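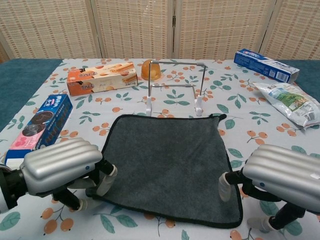 3.2 Loss of interest and daily tasks

Depression in people over 65 is often missed in general practice, and one reason is that the person seldom names low mood as the problem. In our interviews the first sign was more often a change in what people did at home. They let the mail pile up, stopped cooking for themselves, or gave up jobs they used to do without thinking. Questions about such jobs work best when they are tied to common things, such as a tablecloth printed with orange berries and teal-green leaves or a dark gray towel lying on the table (Figure 1), and interviewers were told to ask about specific items of this kind before asking about "interest" in general. The general question was answered with "fine" by many people who then described giving up most of their week.

Figure 1. Table with printed cloth, microfiber towel and wire stand.

The sample was drawn from the patient lists of the general practices in Nastaslow and the neighboring town of Dandholm. A letter and a short questionnaire were mailed to 2375 people. Of these, 825 returned a form that could be used, a response of 34.7 percent. Forms were left out if the mood questions were blank or if a relative had filled them in without the patient present. Men and women replied at nearly the same rate, but people living alone replied less often than couples, and this should be kept in mind when the results on living arrangements are read.

From the usable forms we drew 300 people for a home interview. The draw was made by household type, so that people living alone, people living with a spouse, and people living with other relatives were all present in large enough groups to compare. The interviews were done by nurses from the Hellwig clinic who had been trained over several sessions by the second author (Jianguo Hao). Each visit included the mood scale, the daily tasks schedule described in section 2.4, a short memory test, and a list of current medicines. Of the people interviewed, 40 were above the cutoff on the mood scale, or 13.3 percent.

Only a minority of those 40 had a diagnosis of depression in their practice records. Several had been treated for poor sleep and others had been seen more than once for back pain, stomach complaints or tiredness. The records of these visits rarely mention mood. We don't read this as carelessness by the doctors. A visit for back pain is short, the patient talks about the back, and nothing in the record system prompts a further question.

The daily tasks schedule separated the groups better than we had expected. It asks about cooking, laundry, shopping, letters and bills, care of plants or animals, phone calls, and one task chosen by the person. For each one the interviewer notes whether it is still done, whether it is done less than a year ago, and the reason given. The reason matters a great deal in this age group. A person who has stopped carrying groceries after a hip operation has lost a task but hasn't lost interest in it, and should not be scored as if he had. We therefore counted a task only when the reason given was lack of interest, lack of energy with no known physical cause, or no reason at all ("I just don't").

People above the mood cutoff reported more tasks given up under this rule than people below it, in both towns and in both sexes. The difference was largest for cooking and for phone calls. It was smallest for bills, which most people went on paying even when they had given up nearly everything else. Laundry fell in between. The answers on plants and animals were hard to use because many people had neither.

The self-chosen task gave the most useful talk but the least useful score. People picked singing in a choir, mending clothes, crosswords, a weekly card game, keeping the grave of a husband or wife. Some had stopped for reasons that fit no category on the form. One woman had left her choir when it moved its rehearsals to the evening and she didn't want to walk home in the dark. She said she missed it very much. Her mood score was low, meaning few symptoms. One man said he still went to cards every week but no longer cared who won and often could not remember the evening afterward. His task was marked "still done," and his mood score was among the highest in the sample. A schedule that asks only whether something is done will miss people like him.

3.3 Living alone

Living alone was linked to a higher mood score, but the link became weaker once recent loss was taken into account. People who had lived alone for many years scored close to the couples. Those whose spouse had died within the past two years scored higher than either group. This is in line with the general picture from earlier work on grief in later life, and it suggests that asking "Do you live alone?" is of limited value unless it is followed by "Since when?"

Visitors made a difference as well, although the measure was crude. The form asked how often someone came to the home, and it didn't ask who came or for how long. A daughter who stayed for dinner and a driver who handed over a hot meal at the door were both entered as a visit. In a revised form now in use at the Hellwig clinic, the two are recorded separately.

Among people living with other relatives, mostly adult children, the results were uneven. Some had many tasks done for them and scored well. Others had the same tasks done for them and said they felt in the way. With the numbers we have, no firm statement can be made about this group. It would be worth studying by itself, and preferably with an interview of the relative too.

3.4 Agreement between interviewers

A part of the home interviews was repeated by a second nurse within two weeks. Agreement on the mood scale was good. Agreement on the tasks schedule was good for the question of whether a task was still done and only fair for the reason given. Most of the disagreement came from two categories, "lack of energy" and "physical illness," and it was most common in people with heart failure or lung disease, where the two are not easy to tell apart even for a doctor with the full chart on the desk.

The nurses also differed in how long they waited after a question. This was noticed by the first author (Helmut Wunderlich) when he listened to the recorded training interviews. The nurses who waited longer got more reasons and fewer blank answers. Waiting time was not part of the protocol and was not measured in the main study, so we can't say how much it affected the scores. It has been added to the training notes.

3.5 Limits of the results

The response to the mailed form was low. People with severe depression are less likely to fill in a form and send it back, and the share above the cutoff may be too low for that reason. The opposite is also possible, if people who were worried about their mood were more willing to answer. We had no means of checking, as the practices did not permit us to look at the records of people who had not replied.

The mailing was sent out in November. Days are short in that month in both towns and there is little to do outdoors. Tasks such as gardening were dropped from the schedule for this reason, but the season may still have affected the answers on shopping and on visits. A second round in early summer was planned and had not been completed when this section was written.

The mood scale is a screening tool and does not make a diagnosis. People above the cutoff were told so by the nurse and, if they agreed, their doctor was informed by letter. Nearly all agreed. Anyone who spoke of wanting to die was seen by a doctor on the same day under the safety plan set out in section 2.6, regardless of score.

The data were entered and checked with the Triris program, with all forms entered twice. Differences between the two entries were settled by going back to the paper. Missing answers on the tasks schedule were left as missing and were not filled in from other items. When the analysis was run again with only complete schedules, the order of the tasks did not change, with cooking and phone calls still at the top.

For practices that wish to try the tasks questions, we suggest starting with cooking and phone calls, asking about each in concrete terms, and writing down the reason in the patient's own words. The two questions can be asked during a visit for another complaint. They are no substitute for the full mood scale, which should follow if either answer gives cause for it.

Last revised 2020-09-09

6 shares | 2 comments

This site uses cookies to remember your reading settings. By continuing to use the site you accept our cookie policy. Accept | Manage settings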